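Vareta Publishes Plain-Language Practice Guide for Small Tabletop Robot Cells

Free document runs 12 pages, down from a draft that could have propped open a door

OCTOBER -- Vareta, which tests and advises on light automation, today released a practice guide for people who run a single robot arm on an ordinary table. It covers speed limits, gripper checks, cable routing and who is allowed to press the green button.

"There are excellent standards for factory robots, and I have met several people who finished reading one," said Golnar Abbasi, lead author. "We wanted something an operator would open on a Tuesday morning with the arm already switched on."

The guide grew out of 1,140 incident notes sent in by small labs and workshops. Most described dropped objects, snagged cables and people reaching in to straighten something while the program was still running. Injuries were rare. Embarrassment was not.

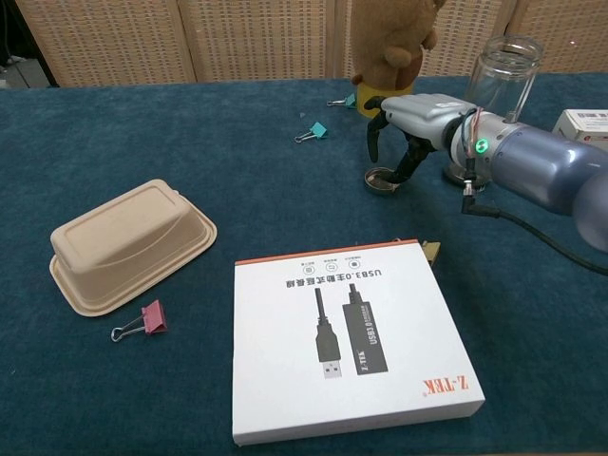
Among the rules: mark the reach of the arm before placing any objects, keep loose cable out of the working area, and log every change of gripper fingers, including the ones made "just for a minute." Operators must stop the arm before moving an item by hand. The draft allowed exceptions to that last rule, and reviewers struck out all seven.

Test objects get a chapter of their own. Vareta recommends a mix of rigid, soft and awkward items, listed in writing before each session.

"Everybody's robot is very good at picking up a cube," said Rory Chisholm, who ran the review. "We ask that it also be introduced to a lid."

Nouri and Faseck have adopted the guide for their own benches. It is free to download from Vareta, and printed copies are available on request -- with a wipe-clean cover, at the insistence of the Faseck staff.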